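How to make a pinned-letter backdrop for a table-top cooking demonstration
Ganduler Craft and Kitchen Pages
Last updated 19/05/2018

A length of dark cloth and a set of foam letters will turn a plain table into something people can find from the other side of a hall. The method below suits a small demonstration table with a portable cooktop on it, and everything comes down again without leaving a mark on the furniture. 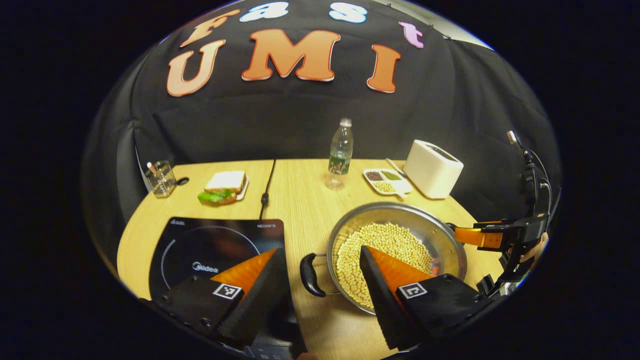 Foam letters pinned to black cloth, with a pale wooden table in front.

What you need

Black fabric, 200 cm wide, with enough drop to reach from the top of the frame to below the back edge of the table
A frame with a rounded top, or a straight one and a length of bendy plastic pipe
Foam sheet for the letters
Thin white card or white paint for the outlines
Acrylic paint in your chosen colours
Dressmaking pins with small dark heads
A craft knife with fresh blades, a cutting mat and a metal rule
Tailor's chalk and a piece of string
Tape suitable for cables

Choosing the cloth

Matt fabric is the one to buy. Satin and shiny polyester pick up every ceiling light and the lettering gets lost in the glare. We used Brirnik curtain lining in black, which is cheap, hangs well and takes a pin without laddering. Velvet looks very good but it is heavy, collects flour and needs a stronger frame than most people have.

Wash the fabric only if it is going to be used near children or handled a lot. Washing softens it but also brings up lint. If it has been folded in the packet, hang it over a door the night before and most of the creases will drop. A steamer will deal with the rest. Try an iron on a corner first, as some synthetic cloth goes shiny under heat.

Ordinary fabric can burn. If the backdrop will stand behind anything that gets hot, buy cloth sold as flame retardant and check what the venue asks for. Some halls want to see the label or a certificate, so keep the paperwork with the cloth.

Putting up the frame

Stand the frame behind the table, not on it. This keeps the weight off the tabletop and leaves a gap between the cloth and the things you are working with. Leave as much space as the room allows.

If your frame has a straight top bar, make the curve from plastic pipe. Bend the pipe into a shallow arch, fix each end to an upright with strong tape or cable ties, and check it from the front before going any further. A shallow curve is easier to letter than a steep one.

Weight the feet. Sandbags are best, but bags of rice or filled water containers will do for an afternoon. Give the frame a gentle push from each side and add weight until it stays where it is.

Draping

1. Find the middle of the cloth and mark it with a dab of chalk at the top edge.

2. Lay the top edge over the frame with the chalk mark at the highest point. Let a hand's width of cloth fall over the back.

3. Pin along the top, starting in the middle and working outwards to alternate sides. Put the pins in at a slant so that the weight of the cloth pulls them in and not out.

4. Let the rest of the fabric fall. Soft folds are fine and look better than a stretched surface, but smooth out the part where the lettering will go. Letters pinned across a deep fold will tilt.

5. Walk to the back of the room and look. Check that the cloth is the same height at both sides and that no part of the frame shows.

Ten minutes spent on the drape will save a lot of shuffling about with letters afterwards.

Planning the lettering

Keep it short. One or two words is plenty, and an abbreviation is better still if your group has one. Two rows work well on a rounded top: a smaller word following the curve and a larger one in capitals straight beneath it. The small row can be in lower case or mixed, which gives a clear difference between the two.

Draw the words at full size on lining paper before you cut any foam. Cut the paper letters out roughly, tape them to a wall and stand back. Anything you have to squint at needs to be bigger or fatter. Thin strokes are the usual fault. A stroke that looks chunky on the kitchen table looks quite slim from across a hall.

For spacing, go by eye. Equal gaps measured with a rule often look wrong, as round letters need to sit closer to their neighbours than straight-sided ones.

Cutting the foam

Craft foam comes in several thicknesses. Thin sheet can be cut with scissors but tends to curl at the ends of the strokes. Thicker board holds its shape and stands slightly away from the cloth, so it throws a small shadow that helps it to read.

Trace round the paper pattern with a soft pencil. Cut with the blade upright and take two or three light passes. One hard pass drags the foam and leaves a ragged edge. Change the blade as soon as it begins to snag. Do the inside shapes first, such as the hole in an "a", while there is still plenty of sheet around them to hold on to.

Smooth any rough edges with fine sandpaper wrapped round a pencil.

Colour and outlines

On black, pale and warm colours do most of the work. Peach, orange, pink and white all show up well. Dark blue, brown and deep green do not, even with an outline.

To fade one colour into another, paint the lighter shade over the whole letter and let it dry. Add the darker shade at one end, then dab across the join with a barely damp sponge while the paint is still wet. Do a trial on an offcut. Test your paint on an offcut too if you are using anything from a spray can, as some sprays eat into foam.

There are two ways to make an outline. The quicker is to paint a border on the face of the letter. The neater is to cut the same shape slightly larger from white card and glue the letter on top, leaving an even margin all round. Use white on the strong colours. If a letter is itself white, a pale blue edge gives it some definition. It is up to you whether every letter in a word gets the same treatment. A mixed set looks cheerful and is more forgiving of small mistakes.

Leave everything flat overnight to dry.

Pinning the letters

Start with the large row. Chalk a faint straight line on the cloth, using string pulled tight between two pins as a guide. Place the middle letter first and work out from there. Each letter needs at least two pins, pushed through from the front near the upper edge. Wide letters need one at each top corner or they will swing.

For the curved row, measure down from the top of the cloth at several points and make chalk dots, keeping the distance the same each time. Join the dots by eye. Each letter should lean a little with the curve, so that its foot points towards the middle of the row below.

Brush off the chalk with a dry cloth. Count your spare pins back into the tin and check the tabletop carefully for stray ones before any food comes out. Do this again just before you begin.

Setting up the table

Wipe the table down and dry it. If it is made of two sections, push them tightly together and lock the legs. Run your hand across the join to feel for a step, and adjust the feet if there is one.

Put the cooktop at the front, within easy reach, and away from the cloth. Bring the power lead in from the back of the table. Running it along the join keeps it in a tidy line and makes it easy to see. Tape it down if it is likely to be caught by a sleeve, but keep the tape well clear of the hot area. Never let the lead lie across the heating surface, and make sure it does not hang in a loop behind the table where a foot could find it.

Keep the back of the table for things that can stay put:

A heavy glass or jar for utensils, handles up
Drinking water in a bottle with a cap
A finished plate of whatever you are making, such as a sandwich with some lettuce showing at the side
A cloth for spills, folded flat

Tall items should stand where they will not hide the lettering. Sit in one of the audience chairs to check this. Things that look low from behind the table can cover half a word from a seat at the front.

Taking down and storing

Let the cooktop cool fully before moving anything near it. Take the letters off before the cloth, and put each pin straight into the tin. Store the letters flat between sheets of baking paper, away from sunlight and radiators. Roll the fabric round a cardboard tube with the lettered side inwards.

Keep the paper patterns with the set. A dented letter can then be cut again to match.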